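Josex Kitchen Tabletop Pack for Two-Arm Simulation

Print this page | E-mail this page

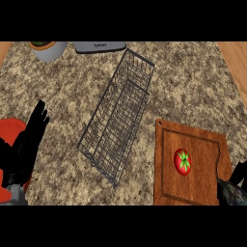

The Kitchen Tabletop Pack is a set of ready-to-load countertop layouts for teams that train or test two-arm robots in simulation. It covers short household jobs done at a counter: picking up food, loading and unloading a rack, moving things on and off a board, passing an object from one hand to the other. Each layout comes with its objects, its physics settings, a starting pose for both arms and a written task with a pass/fail check.

The pack is made by Josex and sold directly from this site. It runs in the Plevenach simulator and needs no other paid software.

What is in the pack

You get 20 layouts and 25 tasks. Some layouts are used for more than one task. A layout with a wire dish rack and a cutting board, for example, can be loaded with a tomato on the board and used for a plain pick and place, or loaded with plates and used for racking.

The objects are ordinary kitchen things. Food items include tomatoes, lemons, bread rolls and a few boxed and canned goods. Dishes and tools include plates, mugs, bowls, spatulas and cutting boards. There are also background items such as plants and small appliances, which take no part in the task but sit where they would sit in a real kitchen and get in the way now and then.

Every object has a separate collision shape. For wire racks the collision shape follows the wires and the divider, so a fingertip can pass through a gap or catch on a rod. In our first release the rack was a solid box with a hollow in it, and customers asked for this to be changed. The new rack is slower to simulate. If speed matters more to you than contact detail, the old box version is still in the folder and can be swapped in with one line in the layout file.

Counter surfaces come in granite, plain white, butcher block and tile. The granite is the hardest of these for most vision systems. The flecks are close in size to small food scraps and the pattern shows through anything with holes in it. We suggest that you train on at least two surfaces and keep one back for testing.

Tasks and scoring

A task is a text instruction, a start state and a check. The check looks at object positions at the end of the run and at a short list of faults along the way. A typical check for a food item is that it is in the right compartment of the rack, at rest, with no hand touching it. Faults include dropping an item off the counter, pushing the rack past a set distance, and squeezing a soft item past its limit.

Soft items are still rigid bodies. They do not deform on screen. The squeeze limit is a force value attached to the object, and going over it is written to the log as a crush fault. The run can be set to stop there or carry on.

Each task has 10 fixed start states for testing, which are the same for every customer, plus a random start generator for training. The generator moves and turns the objects within limits you choose. It will not place an item where neither arm can reach it, but it will place an item where only one arm can, and some tasks depend on this. If you do not want a handover in the task, set the "both reachable" option before you generate starts.

Arms and hands

The pack ships with two arm models and three hand models. The arms stand on the near side of the counter, one at the left and one at the right. Base height and spacing can be changed in the layout file. The hands are a parallel gripper, a three-finger hand and the Mangubat five-finger hand. The Mangubat model is included under license and may be used only inside the simulator.

You can load your own arm if you have a standard robot description file for it. Allow an afternoon for this. Most of the time goes into the joint limits and the starting pose, as a longer arm will often begin the run with an elbow inside the counter. There is a checking tool in the folder that reports overlaps before you start.

Cameras

There is one head camera looking down at the counter from the robot's side, and one camera on each wrist. All three give color and depth. The head camera can be tilted and raised. Parts of the hands are normally in view from the head camera, and objects at the far side of the counter may be partly out of view. We left it this way on purpose — a policy that has only seen full, clear views tends to do badly once it is moved to a real robot.

If you want a full overhead view for debugging, add one in the viewer. It is not recorded unless you ask for it.

Recording demonstrations

Demonstrations can be recorded with a pair of hand controllers or with a keyboard. The keyboard works for simple picks and is tiring for anything else. Recordings store the joint positions, hand positions, camera streams, object positions and the task text. They can be replayed with a different counter surface or different lighting without recording them again.

A starter set of 1101 demonstrations is included with the full license. These cover the single-item tasks best. The handover tasks have fewer recordings and you should plan to add your own.

What you need

A desktop computer with a recent graphics card. The pack will run on a laptop for viewing and for editing layouts, but recording with all three cameras on is slow. Plevenach must be installed first. The installer for the pack looks for it and stops if it is not there.

Linux is fully supported. Windows is supported for viewing and recording only, with no batch training runs. There is no Mac version.

Known limits

Liquids are not simulated. Mugs and bowls are always empty or filled with solid items.

Cutting is not simulated. The cutting boards are surfaces to pick from and place on.

The leaves on the plants do not move when touched. A hand will pass through the outer leaves and stop at the pot.

Round items on a board with a juice groove can settle into the groove and rock for a few seconds. The check waits for them to come to rest, so these runs take longer than the others. If your run times out, raise the wait setting before you change anything else.

Licenses

Viewer license: all layouts and objects, no recording tools, one computer.

Full license: layouts, objects, recording tools, starter demonstrations and scoring, for one lab or one company site.

Teaching license: same contents as the full license, for classroom use. Results may be published, but models trained under this license may not be sold.

All three include updates for one year. After that the pack keeps working and you can pay for another year of updates if you want them. Please write to us for a quote and say which license you need and how many computers it will go on.

Setup help from Bodside

Customers who do not want to do the setup themselves can order it from Bodside, who install the simulator and the pack on your machines, load your arm model and run the overlap check with you on a call. Bodside bills for this separately. It does not include training a policy for you.

Updates

The next update is planned for June. It adds a sink layout and left-handed versions of the rack tasks, and fixes the drawer handle that could be pulled through the drawer front. Layout files from the current version will load without changes. Demonstrations recorded with the old box rack will replay, but scores may differ if you replay them with the wire rack.

Page last updated 19 April 2022

Share this page | 10 shares | 2 comments

Get news of updates and new layouts by e-mail. Enter your address to subscribe. You can unsubscribe at any time.

This site uses cookies to remember your settings and count visits. By continuing to use the site you agree to this. Accept | Cookie settings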